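Lolturbridge Opens Its New Pain and Movement Clinic, and People Are Already Walking In

The doors are open! After a long winter of drilling, painting and waiting on permits, the Lolturbridge Pain and Movement Clinic began seeing patients in May, and the waiting room has hardly been quiet since. The clinic takes up the ground floor of the old Gellitz building, right by the bus turnaround, and it brings physical therapy, massage, acupuncture and a weekly medication review together under one roof for the first time in this part of the county.

Anyone who has lived with a bad back in Lolturbridge knows how things used to go. You saw your family doctor, you got a referral, and then you drove over an hour each way to the hospital for a half-hour session (and drove home again, sitting down, on the same back that hurt in the first place). A lot of people gave up after the second or third visit. The people behind the new clinic heard that complaint so often at last year's town meetings that they ended up using it as the opening line of their grant application.

Gregor Rankin, the physical therapist who runs the place, grew up four streets away and spent most of his working life in hospital rehab. He is clearly delighted to be back.

"I used to see folks from home on my schedule and wince, knowing what the drive had done to them before they ever got to me," he said between appointments. "Now some of them come on foot. One lady brought her dog, and he slept under the treatment table the whole time."

How it works

A first visit lasts a full hour. Most of that is talking. You will be asked where it hurts and for how long, what makes it better or worse, how you sleep, what you do all day and what you would like to be able to do again. Then comes a movement check, with plenty of bending, reaching and standing on one leg, so wear something comfortable. You leave with a written plan and a date for the next visit.

Rankin is careful about promises. Long-term pain rarely goes away after one appointment, he says, and he would much prefer that patients come in expecting steady work over a couple of months. What he does get excited about is small stuff: somebody who can put on their own socks again, or carry the groceries in from the car, or get through a whole movie without having to stand at the back.

The clinic has 8 treatment rooms, a small gym with mats and pulleys, and a warm, low-lit room at the back for acupuncture and massage. There is a proper ramp from the parking lot and the front desk has a lowered section for wheelchair users. The chairs in the waiting area come in different heights, with and without arms, and that is a detail you notice right away if your hips are bad.

A big yes from the town

Money for the renovation came from a county health grant, with the rest raised locally. A petition in support of the project gathered 1,431 signatures, a terrific number for a town this size, and the pages are now bound in a folder at the front desk where you can flip through and find your neighbors. The bakery sold seeded rolls for the building fund all through the fall. The high school track team ran laps for it. Urquhart, the hardware store on the main street, let the fund have paint and flooring at cost and sent people over on two weekends to help put it all in.

Fletico, the bus company, has moved its stop closer to the entrance, so the walk from the bus is now roughly 100 steps on level ground. Riders going to an appointment can ask the driver to lower the front of the bus. Don't be shy about asking, the drivers have been told to expect it.

What the first patients say

We spoke to a few people coming out on a rainy morning, and they were happy to chat as long as we left their names out of it.

A retired roofer with two worn-out knees said the exercises looked so simple he almost laughed, and that by the end of the first set he was sweating. He does them now while the coffee brews. A school bus driver who has had neck pain for years tried acupuncture after putting it off for ages, mostly out of a dislike of needles. She barely felt them, she said, and she nearly dozed off. Her neck is still stiff in the mornings, but she can check her blind spot without turning her whole body, and she was beaming as she showed us.

Not everything has gone smoothly. The phone line was overwhelmed in the first two weeks, and several callers were cut off while on hold. A second line has since been added. Parking gets tight before noon, when the pool next door has its water aerobics class, so early birds should leave a few extra minutes or use the lot behind the library.

Costs and referrals

You don't need a referral for physical therapy or massage. You do need one for the medication review, and your family doctor can send it over directly. Most common insurance plans are accepted for physical therapy, but coverage for acupuncture and massage varies a lot from plan to plan, so call your insurer before you book. There is a sliding scale for people who pay for themselves. Ask at the desk and you will be handed a one-page form, with no long interview and no need to explain yourself in front of the waiting room.

Please bring a list of any medicines you take, including vitamins and anything you buy off the shelf. If you have had scans in the past few years, the staff can request them for you, as long as you remember where they were done.
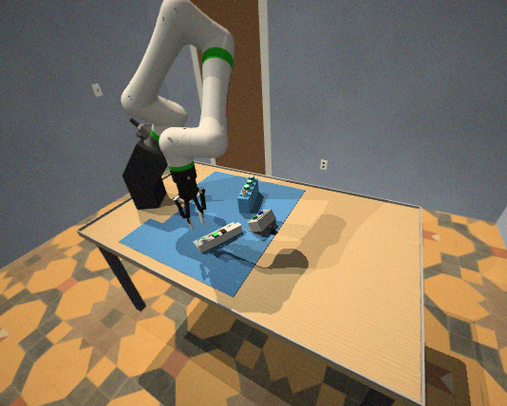 Free evening classes

On top of regular appointments, the clinic is starting a run of 3 free evening classes in the gym, open to everybody, patient or not. They begin at 6:30 p.m. and last an hour.

The first is on backs and lifting, and it should be a lively one, with a loaded laundry basket, a bag of potting soil and a car seat to practice on. The second covers sleep and pain, including pillows, mattresses and what to do at four in the morning when you are wide awake and sore. The third is a gentle walking group that starts indoors with a warm-up and then heads out along the river path, at the pace of the slowest person. Bring a water bottle and shoes you trust.

Space in the gym is limited, so put your name down at the desk or by phone. If a class fills up, it will be repeated later in the summer.

Opening hours and getting in touch

The clinic opens at 7:30 a.m. and closes at 6 p.m. on weekdays, with the desk closed over the lunch hour. Early appointments go fast, as they suit people on their way to work, and mid-afternoon is usually the easiest time to find a spot. New patients can book by phone or stop in. If your pain is sudden and severe, or comes with numbness, weakness, chest pain or trouble controlling your bladder or bowels, don't wait for an appointment. Call 911 or go to the emergency room.

Rankin is also looking for a part-time massage therapist and someone to cover the front desk on late afternoons. Applications can be handed in at the clinic, and he says he is glad to show anyone around who is thinking of applying.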